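打印本页 | 用电子邮件发送本主题

主题:旧双路塔式机拆件顺序,内存和显卡谁先出

Haltesero 发表:
手上一批退役的塔式工作站要拆件入库,共 4 台,型号相同。目标是内存、显卡、硬盘分类存放,主板和电源留在机箱内一并转走。目前的顺序是:断电,侧放,开侧板,拔数据线,取硬盘,取显卡,最后取内存。CPU 暂时不动,扣具保持锁紧。 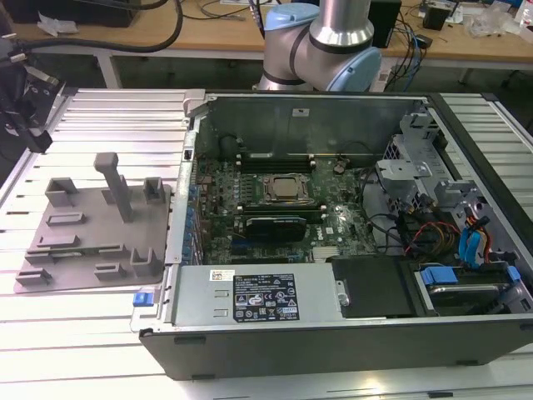
问题在内存。插槽分上下两组,CPU 夹在中间,下面一组离显卡近,卡在位时手指伸不进去按卡扣。有人主张先清上面一组,再拔显卡,再清下面一组,这样中间要换一次手。各位一般怎么排?

Gistska 回复:
先拔显卡,没有例外。显卡不出来,下组内存的卡扣行程不够,硬掰容易断。上组先拔后拔无所谓。另外建议线缆先整理到硬盘架一侧扎住,红黄黑那捆电源线弹回来会刮到内存边缘的元件。

Carretero 回复:
不同意“没有例外”。批量拆的时候我先取上组内存。显卡在位时主板受力面稳定,拔上组板子不晃。显卡一出,再拔下组,只剩一侧需要扶。换手的时间可以忽略。

Gistska 回复:
主板有螺柱固定,侧放时重量全压在托盘上,晃动量与显卡在不在位无关。你说的晃动大概率是机箱没垫平。

Carretero 回复:
台面是型材拼的,槽与槽之间有间隙,机箱脚落在槽里就会不平。垫一块硬板可以解决,这点我接受。顺序我保留意见。

Cleter 回复:
顺序之外补两条。
一、硬盘托架的蓝色卡扣两侧要同时捏,单边先松会卡住。
二、拆下的板卡不要平叠。背面焊点互相刮,入库后再测才发现坏件,查不出是哪一步造成的。立放,一槽一件,槽口比板厚略宽即可。

Haltesero 回复:
立放已经在做。白色面板上装了几个长条槽座,板卡竖着插。
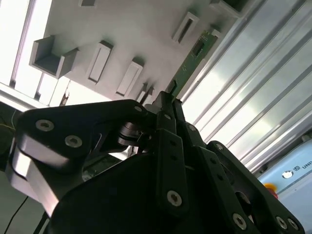 图二:绿色电路板立插于白色面板的槽座

槽口宽度改过 3 版。第一版太紧,插到底要用力;第二版太松,板子歪斜;现在用第三版。

Gistska 回复:
内存条用这种槽没问题。显卡带外壳和挡板,重心偏,别用同样的槽,要另做底托。

Cleter 回复:
同意。还有标签:贴在槽座上,不要贴在板子上。背胶留在金手指附近很难清。

Vega Bermúdez 回复:
去年 1 月我们做过一批,入库件 373 件,按 Carretero 的顺序拆,没有断扣。也不能说明他的顺序更好,因为没有做对照。两种顺序都可行,前提是同一批里不要混用,出了问题才好追。

Carretero 回复:
可以接受。

Haltesero 回复:
那就按先显卡后内存统一执行,台面垫硬板,线缆先扎。显卡底托另开一帖。还有一个没定的:电源留在机箱内,松开的接头要不要套帽?

Gistska 回复:
断电后不套也行。长途运输就套,防止端子磕变形。

打印本页 | 用电子邮件发送本主题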